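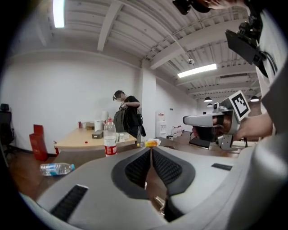 文:ワンペン・シースック 2024年6月28日
カテゴリー:そうじと手入れ > 天井・照明

私たちの仕事部屋は、天井の板を張っていない部屋です。白い梁が並び、波形のパネルが見えて、配管も梁にそって通っています。広く感じるので私は好きですが、ほこりは普通の天井よりたまりやすいと思います。白く塗ってあると下からは汚れが見えにくくて、最初の年、私は天井のそうじをまったくしませんでした。11月に窓を開けたとき、机の上に灰色のほこりが落ちてきて、とてもはずかしかったです。

それから、次のようなやり方をしています。

まず、机の上の物を片づけて、動かせない物には古いシーツをかけます。床は最後にそうじしますから、先にふかないでください。私はいつも先にふいて、二回することになりました。

梁と配管は、柄が伸びるモップを使います。かわいたままで、奥から入口のほうへゆっくり動かします。早く動かすと、ほこりが飛ぶだけです。配管の上がわは見えませんが、一番たまっている場所ですから、モップの先を少し曲げて、上からなでるようにします。ぬれた布は、塗装に灰色のすじが残ったことがあるので、天井では使いません。

波形のパネルは、みぞの方向にそって動かします。横に動かすと、モップの毛がひっかかります。

蛍光灯は、スイッチを切って、管が冷めてからにします。長い管は両手で持つ必要があるので、一人で外さないほうがいいです。私は管を外さないで、かわいたやわらかい布で軽くふくだけにしています。梁の下についている蛍光灯は、かさの上も忘れやすいです。

細い棒で天井から下がっている丸い器具のような物は、何の器具かわからなければ、さわらないで建物の管理の人に聞いてください。私もまわりだけそうじしています。

脚立は、友人のウィロートさんに下で押さえてもらいます。私の脚立は高さが138センチで、一番上の段には立ちません。届かないところは、モップを伸ばすか、次の日に脚立の場所を変えてやります。首がつかれますから、一日で全部しなくてもいいです。

モップの毛は、外でたたいてから洗います。よくかわかさないと、次に使うとき、ほこりが固まってつきます。

タグ:天井そうじ/蛍光灯/仕事部屋/脚立
最終更新:11月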